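September
Minutes taken by Anatole Lebrun

Regular meeting – Irbridge community hall, upper room, 7:00 p.m.

1. Opening

The chair opened the meeting at 7:04 p.m. Quorum was met. The agenda was adopted with one change: the item on the Tessier culvert was moved ahead of the water sampling report so that the member presenting it could leave early.

2. Minutes of the previous meeting

Adopted with a correction to item 5. The word "upstream" should read "downstream" in the second sentence. The recording secretary will send the corrected copy to the township clerk.

3. Tessier culvert

The culvert under Tessier Road was inspected from both ends after the August rain. The inlet is partly blocked by gravel and branches. The outlet has dropped below the grade of the pipe and there is a scour pool on the east bank. The member presenting considers the pipe itself sound but noted rust along the waterline.

The township has been asked for its replacement schedule. Its reply states that the culvert is not in the current capital plan but that clearing can be done by the roads crew on request. Discussion followed on whether clearing alone is worth requesting. One view was that the inlet will fill again by spring. The other was that leaving it through freeze-up raises the chance of water over the road.

Moved and seconded that a written request for clearing be sent to the township, with a copy of the inspection notes. Carried. 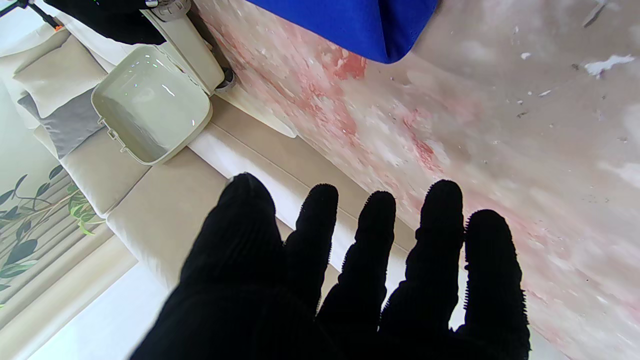 A second motion, to ask for a cost estimate for a larger pipe, was tabled until the flow figures for the fall are available. The presenting member left at 7:31 p.m.

4. Water sampling

Samples were taken at the Tuton bridge and at the boat launch. Both were sent to the lab in the same cooler. Phosphorus at the bridge was higher than in the July sample. The boat launch result was unchanged. Turbidity was read on site with the loaned meter, which had been calibrated that morning.

It was asked whether the bridge result could be explained by the rain. The sampling lead replied that one result does not allow a conclusion and that the next two rounds should be taken at least three days after any heavy rainfall. Agreed.

The lab has changed its drop-off hours and no longer accepts samples after 2 p.m. The sampling route will be reversed so that the bridge is done first.

5. Shoreline planting

The nursery order has been confirmed at 300 stems of red osier dogwood and 100 of sweetgale. Delivery will be to the gravel lot at the end of Urero Lane. The stems are bare root and need to be kept damp and shaded until planted. Two landowners on the north shore have signed access forms. A third has asked for a map showing the exact planting line before signing, and the map will be sent with the minutes.

Coir matting was discussed. The colour of the sample roll was considered too light by one landowner. No change will be made, as the matting darkens once in place.

Beaver guards will be needed at the creek mouth. The existing wire is enough for the plot nearest the road. Additional wire is to be priced before the next meeting – galvanized only.

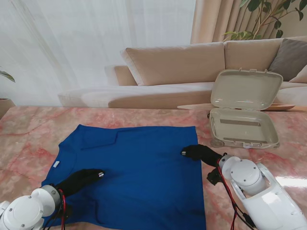 Irbridge Watershed Stewardship Group – Monitoring and Restoration Section

6. Equipment

The canoe trailer has a new licence plate light. The left tire is worn and should be replaced before the trailer is used on the highway. Approved, to be paid from the equipment line.

Waders in storage were checked for leaks. One pair was discarded. The storage key is to be signed out in the logbook each time, including for short visits.

7. Correspondence

A letter was received from the Tuton cottage association asking for a speaker at its fall meeting. The sampling lead will attend and will bring the phosphorus charts from the past 9 years. The association also asked about weed harvesting. It will be referred to the ministry's permit page.

8. Other business

The sign at the boat launch has faded and the phone number on it is out of date. Wording for a replacement was read aloud and accepted with "centre channel" in place of "middle channel".

9. Next meeting

Same room, 7:00 p.m. The culvert reply, wire prices and sampling results are to be on the agenda.

Adjourned at 8:46 p.m.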